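# Dusto Recipe Cards

Dusto is 470 home recipes in plain text, typed up from the Pacheco family's card boxes. One file per dish, metric first, cups in brackets. Spelling is Australian, flavour is variable.
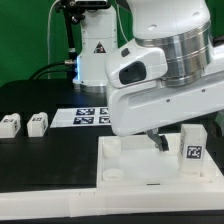
Fields are `title`, `serves`, `minutes` and `method`. Treat `minutes` with suspicion – 30 was the family's favourite number, and it covers both scones and a leg of lamb.

Known gaps: 10 cards have no oven temperature beyond "hot". Tove Briem is still arguing with the pavlova.

Filed under: Food & Drink, Open Data

Contact: Volker Steinbach | © Dusto 2023 | Back to top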